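Formulation Notebook, Cesora Project
Entry for Wednesday, morning and afternoon sessions
Kept by Szu-yu Leung; reviewed with Thoa Vương

Purpose of the day's work: to compare the two carrier oils under consideration for the Cesora magnesium and vitamin K softgel, to repeat the capsule break-up test on the retained samples, and to record the open questions on the label before the file goes to Clelten for packing review.

Background for colleagues joining the project. The current formula uses olive oil as the carrier and beeswax to keep the magnesium powder suspended. The beeswax performs well but rules the product out for customers who avoid bee products, and the sales group has asked for an alternative. Eluvik has supplied a trial quantity of a sunflower lecithin blend. The question is whether the blend holds the powder evenly for long enough to fill a full run without stopping the line to stir the tank.

Morning session. Two fill mixtures were prepared, one with the existing carrier (Mix A) and one with the Eluvik blend (Mix B). The same lot of magnesium was used for both. The powder was sieved before weighing, as agreed after the November trial, when clumps were found at the bottom of the mixing vessel. Both mixtures were stirred at low speed under cover and then left standing.

Mix A looked uniform on every check. Mix B was uniform at first, but a thin clear layer had formed at the top by 11:30. It went back into the mixture with gentle hand stirring and no clumps were felt on the spatula. Thoa considers this acceptable if the holding tank is fitted with a slow paddle. I would prefer to see a second trial with more lecithin before we commit to a change in equipment. Both views are recorded here so that the production group can weigh them.

Mix B is noticeably thinner than Mix A. It drained from the sampling cup quickly and left less residue on the wall, which should make cleaning easier. It may also raise the risk of leaking seams, and the fill pressure will need to be set again from the start. 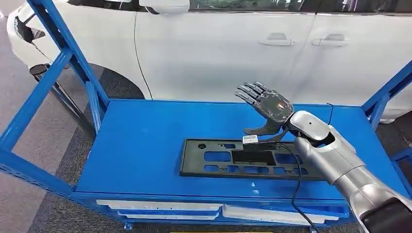
White passenger car, parked side-on.

Afternoon session. The break-up test was repeated on retained capsules from the last pilot run of 3,000. Shells are bovine gelatin with glycerin, no color added. The water bath was brought to body temperature and checked with the reference thermometer before the first basket went in. The first group opened normally. In the second group, one capsule stayed closed longer than the rest and was set aside in a labeled dish. It opened before the limit, so the result stands as a pass, but I have marked it on the sheet. A slow shell can be an early sign of the gelatin hardening in storage, and the same lot should be tested again next month.

Thoa inspected 300 capsules on the light table. Of these, 13 had small air bubbles in the fill and 2 had an uneven seam. None were leaking. The bubbles are a matter of appearance only, though customers do write in about them. The deaeration step was shortened during that run to make up time, and the batch record should say so more clearly than it does at present. Thoa will add a note and initial it.

Odor and taste. The fill from Mix A has the usual faint olive smell. Mix B has almost none. Two capsules' worth of each was tasted on plain crackers, with water between. Mix B is slightly chalky at the end. This matters only if a capsule is bitten, but the leaflet does tell people who have trouble swallowing that the capsule may be pierced and the contents taken with food, so it has been written down.

Label questions. The following points remain open and should not be treated as settled:

The serving line gives the weight of the magnesium compound. It should give the weight of magnesium itself, with the compound named after it. The draft from Thân shows both figures in the same type size and is hard to read.

The vitamin K statement needs a caution for people taking blood thinners, directing them to speak with their doctor or pharmacist before use. The caution is present in the draft but sits below the storage advice. I have asked for it to be moved up.

"Gluten-free" may stay only if the new lecithin comes with its own supplier statement. Eluvik has sent the soy statement but not the gluten one. Requested again by email at 3:15.

"Supports healthy bones" is unchanged. No wording about preventing or treating any condition is to be added, including on the carton insert.

Housekeeping. Balance 2 drifted on the afternoon check and has been tagged out of use. All Mix A and Mix B weights were taken in the morning on Balance 1, so no results are affected. Retained samples of both mixtures are in the cool cabinet, second shelf, with lids taped. Please do not move them before the standing check is finished.

To do: second Mix B trial with increased lecithin (Leung). Note to batch record on deaeration time (Vương). Gluten statement from Eluvik. Revised label draft from Thân, to be read by both of us before it is sent to Clelten.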